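El camarero que no tiene prisa

En noviembre, Derumitz abrió las puertas de su taller a la prensa y a un puñado de hosteleros. Prometía un brazo capaz de preparar y servir un desayuno. Fui con hambre y con pocas expectativas.

Zainab Ekwueme, responsable del proyecto, habló de turnos imposibles de cubrir y de hoteles con hasta 700 desayunos por mañana. A mí me interesaba más la mesa: mantel individual negro, plato cuadrado, cubiertos dorados de mango verde y una bandeja de bollos. 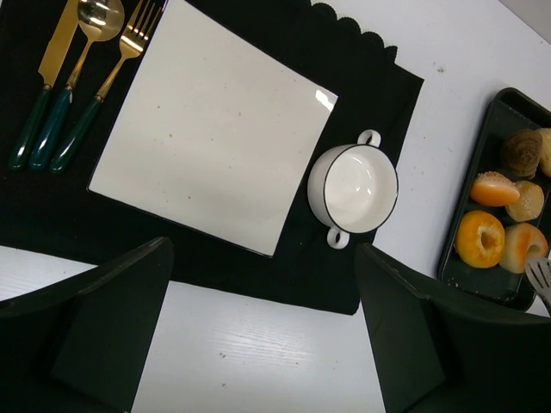
La primera prueba duró 41 minutos, charla incluida. Pregunté qué ocurría si un cliente movía el cuenco. «Se recalcula», contestó Ekwueme. Pedí verlo y me remitieron a la sesión de la tarde, a la que la prensa no estaba invitada.

Aminu Bassey, que compra maquinaria para la cadena Putlow, tomaba notas a mi lado. Quería saber quién limpia las pinzas y cada cuánto. Le dieron un folleto. El folleto dedica dos páginas al diseño y ninguna a la limpieza.

Del precio tampoco se habló. Antes de irme pedí un café y me lo puso una persona, en menos de un minuto.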